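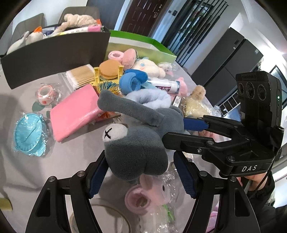
Washing stuffed animals without wrecking them. Quick version of how I do it, typed between loads so bear with me. First thing, before any water, is a dry check. Go over every seam with your thumb. Big plush like the gray one, with a seam splitting the heavy bottom end into two rounded lobes, needs the most checking along that line, all that stuffing pulls on it when it gets soaked. Same with stitched details, the black X on the white patch for instance. Tug gently. Loose thread, fix it now. A hole the size of a pea in the dry becomes a hole the size of a fist in the drum.

What you need

Mesh laundry bag with a zipper, big one. Old pillowcase and a hair tie works too.
Mild liquid detergent. I use the Gekalon unscented, any gentle one is fine.
Two bath towels.
Soft brush, an old toothbrush is good.
Needle and thread in a close color.

Sort first

Three piles. Machine, hand, surface only.

Machine: all fabric, stitched eyes, polyester fill, no sounds.
Hand: long fluffy fur, glued on noses, anything old or sentimental.
Surface only: music boxes, battery packs, bean or straw filling, anything that crunches when you squeeze it. If the battery pack comes out through a velcro slot, take it out and it moves up to the hand pile.

Read the tag if there still is one. Half of mine got cut off years ago.

Take off whatever comes off. Ribbons, clothes, clip-ons, key rings and chains. Metal snags fur and bangs around in the drum. 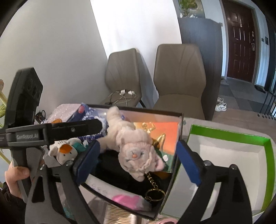
And put all those bits in one bowl so they don't go down the drain or get vaccuumed up. Ask me how I know.

Machine wash

1. Toy in the bag, zip it, tuck the zipper pull under.
2. Cold water, gentle cycle. About half the detergent you'd use for clothes.
3. Two or three toys per load, plus a towel to balance it. One big toy alone thumps like crazy.
4. Low spin. If your machine only has one speed skip the spin and press the water out in a towel.

My old Ernitz top loader was hard on plush, the agitator chewed an ear right off. Front loaders are kinder.

Hand wash

Fill the tub or sink with cool water, squirt of detergent, swish. Push the toy under and squeeze, let it fill up, squeeze again. Don't wring or twist, the stuffing bunches up and stays bunched. Toothbrush on the dirty spots, noses and paws mostly. Rinse untill the water runs clear. On a grubby one that took me 6 rinses.

Surface clean

Suds only, no water. Whip up a little detergent in a bowl, scoop foam with a cloth, wipe, then wipe again with a clean damp cloth. Baking soda in a bag overnight for smells, shake, brush off.

Drying

The part people rush. Roll in a towel, press hard, swap for a dry towel, repeat. Then lay flat on a rack near a fan and flip it morning and night. Thick ones take 2 days at my place, longer in winter. Squeeze the middle, if it feels cool it's still damp inside. No high heat, fur goes crispy and won't come back.

Brush the fur while slightly damp, then again when dry. Clips and ribbons go back on last.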